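*For readers ages 7 and up. Words in bold are explained at the end.*

# How does a restaurant get your dinner to the table?

You sit down, pick something from the menu, and a while later it arrives on a plate. At home, one person might cook the whole meal. In a restaurant, the work is split between many people, and a lot of it is done before you walk in.

To see how, we will follow one dish at Rada, a restaurant on the main street in Joncombe. The dish is called pomuto. It is a bowl of small dumplings in tomato sauce with toasted crumbs on top.

## Morning: food comes in

The first delivery is vegetables from a farm near Whitcombe. A cook opens each box and checks what is inside. Soft tomatoes are fine for sauce. Moldy ones go back.

Then everything is put away. Meat and milk go into a refrigerator you can walk into, like a cold closet. Raw meat always goes on the bottom shelf, so it can't drip on anything else. Older food is moved to the front of the shelf and new food goes behind it.

## Afternoon: getting ready

Cooks call this part **prep**. Natalie Mottram, the head chef, writes a list and each cook takes part of it. For pomuto, the list looks like this:

- chop onions and garlic
- cook the sauce slowly for 3 hours
- mix and rest the dough
- fill and fold the dumplings
- toast the crumbs

The kitchen makes 300 dumplings on a normal afternoon. They are laid out on trays with a little flour so they don't stick together, and the trays go into the refrigerator.

Each cook then sets up a **station**. This is the part of the kitchen where that person works all evening. Spoons, salt, oil and bowls are put in the same places every day. A cook who has to hunt for a spoon gets behind very quickly.

## Evening: your order

Rada has 80 seats. When you order, the server types it into a small computer, and a slip of paper called a **ticket** prints in the kitchen. It shows your table number, your food, and anything special, such as "no cheese" or "nut allergy."

Allergies are taken seriously. The cook washes hands, uses clean pans, and cooks that meal away from the food that could cause trouble. If you have an allergy, tell the server before you order, even if you have been there before.

Dumplings go into boiling water. Water boils at 100 degrees Celsius at sea level, and that is hot enough to cook the dough and the filling. While they cook, the sauce heats in another pan. The dumplings go into the sauce, then into a bowl, and the crumbs go on last – if they went on early, they would turn soggy.

## Who checks the plate?

Before food leaves the kitchen, one person looks at it next to the ticket. Is it the right dish? Is it hot? Is the rim of the bowl clean? At Rada, this is the job of Abdul-Rahman Acheampong. He also makes sure that everyone at your table gets their food together, so he may ask one cook to wait while another catches up.

After you eat, the bowls go back to be scraped, washed and dried, and many are used again the same night. 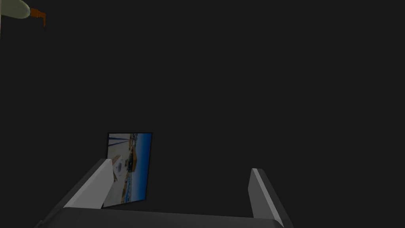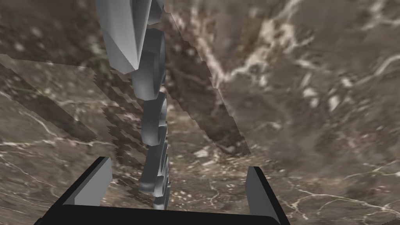

## Words to know

**Prep:** short for "preparation." The chopping, mixing and cooking done before guests arrive.

**Station:** the place in the kitchen where one cook works.

**Ticket:** the slip that tells the kitchen what a table has ordered.

## Try it at home

Choose a meal your family makes often and write a prep list for it. Which jobs could be done in the morning? Which have to wait until the end? Ask a grown-up to help with anything sharp or hot.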